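# Contra el cajón de los trastos

Casi todas las mesas de trabajo tienen un cajón que no sirve para nada. En el mío hubo durante años bolígrafos secos, clips, un cargador de un teléfono que ya no existe y monedas de 2 países. Lo vacié en marzo y no lo he vuelto a llenar. Desde entonces defiendo una idea que en la oficina me discuten bastante: las cosas pequeñas tienen que estar en una caja transparente, encima de la mesa, o no estar.

El argumento habitual a favor del cajón es que esconde el desorden. A mí me parece su mayor defecto. Lo que se esconde no se revisa, y lo que no se revisa se compra otra vez. Yo llegué a tener tres rollos de cinta empezados y ninguno a mano.

Booker Ambrose, con quien comparto despacho, prefiere los organizadores con compartimentos. Tiene uno de Larkon, con un hueco para cada cosa, y durante las primeras semanas funcionó. Después cambió de tipo de libreta, dejó de usar gomas de borrar y el organizador siguió reservándoles sitio. Un compartimento obliga a decidir de antemano qué se va a guardar. Una caja plana admite lo que haya ese día.

También se me dice que una caja a la vista es fea. Puede ser. Zdislava Murín, que ordena los armarios de material en Carov, usa cajas opacas de colores con un código que solo ella domina. Quedan muy bien en la estantería. Cuando se va de vacaciones, los demás abren cuatro para encontrar unas tijeras.

Hay una medida que conviene respetar: la caja debe ser plana. En una honda los objetos se amontonan y lo de abajo desaparece, con lo que volvemos al cajón. En una plana caben un bolígrafo, un tubo pequeño y poco más. La etiqueta, si la hay, en una esquina y sin tapar el contenido.
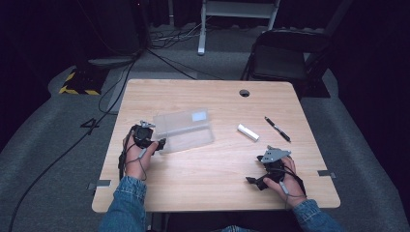
*Una caja plana, un bolígrafo y un tubito blanco sobre la mesa.*

Admito una excepción. Quien trabaja con piezas muy menudas — tornillos, agujas, cuentas — necesita separarlas, y para eso los compartimentos son lo correcto. Pero la mayoría no trabajamos con eso. Trabajamos con un bolígrafo que pinta y con alguna cosa personal que va y viene del bolsillo.

El cajón, por cierto, sigue vacío. Booker me ha pedido permiso para guardar en él su organizador.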